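Good Practice at the Robot Bench: a gallery from Andorley

Welcome, and thank you for stopping by! This page started life as a sheet pinned beside the door at Andorley, and over time it has grown into something we send to every new starter before their first Thursday on the robot bench. Tayla Mahuika wrote the first version, Bronwyn Fairweather has tidied it more often than she would like to admit, and I have added the chatty bits, so please blame me for those.

The full bench rules run to 21 pages, and we do ask you to read them all at some point. What follows is the gentler way in – the habits that matter most when an arm and a person are sharing the same stretch of worktop, with a look at the work at hand.

Before the arm moves

Walk the bench first. Look at it from the height the wrist will travel at, as well as from where you happen to be standing, and say out loud what is on it. It feels silly for a week or so and then you stop noticing. Anything that isn't in the written layout for the run goes back on its shelf, and if you think it ought to be in the layout, change the layout first and get a second person to initial it.

Clear things on a dark bench

Glass and clear plastic get a rule all to themselves (rule 2, if you are following along in the sheet). Their edges can be very faint against a plain wall, so we never rely on the camera alone to tell us where they are. Write down the position of every rack and beaker, check it by eye, and start with a slow pass well above the tallest tube.
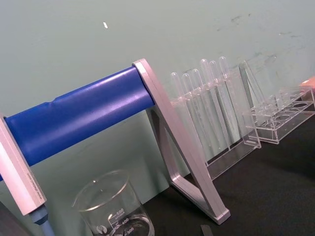 A blue roller on its metal stand, with a glass beaker in front and clear test tubes upright in their rack. Look how little there is to see of the tubes beyond their bright edges – give them plenty of room, please, and bring the wrist down slowly.

Reading the marks

Printed graduations on a beaker are a guide, and where the glass says APPROX it means it. If a run needs a proper volume, measure it in something made for measuring and write the figure in the log. Thanasis Vasilakis keeps a good page of notes on this in the Lellen folder, which is well worth a read over a cup of tea.

Who may press start

One named person per run, written at the top of the log before anything is switched on. If you need to step out, even for a minute, stop the arm and hand over properly, with both names and the time. Anyone in the room may press the stop button, whatever their job and however new they are, and they will be thanked for it.

Keeping the log

Our log now holds 1,362 entries, and the ones we go back to again and again are the plain ones: what was on the bench, which program was loaded, what looked odd. Please put near misses in as well. Ntombi Engelbrecht reads them every week and brings the useful ones to the Radebe meeting, with names taken off.

Questions about any of the rules are best sent to Nanami Oshima, who looks after the current version. The next revision is due in August, and suggestions are very welcome until then.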